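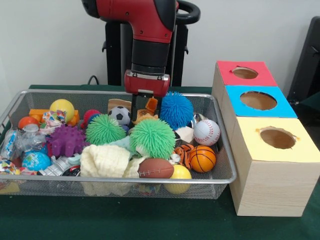 Print | E-mail

3.2 Sharing and turn-taking at home

When we first sat down with the families in Kendlow, we expected to hear mostly about quarrels, and we did hear about a good many of them. But what parents really wanted to talk about, often over a second cup of tea, was how their children had worked out rules of their own. In 18 of the homes we visited, brothers and sisters kept their toys together in one place, and in nearly all of these the children could tell us quite plainly who got first pick and for how long (Hjaltadóttir and Motaung, in press).

Figure 2. Toys stored together in a wire mesh bin.

The older child usually set the terms — though we were charmed to find that in six homes it was the younger one. Visits lasted up to 2 hours, and the notes from August were coded separately by Chantelle Hendricks and Gianni Sartori, who then talked through every case on which they differed.

Print | E-mail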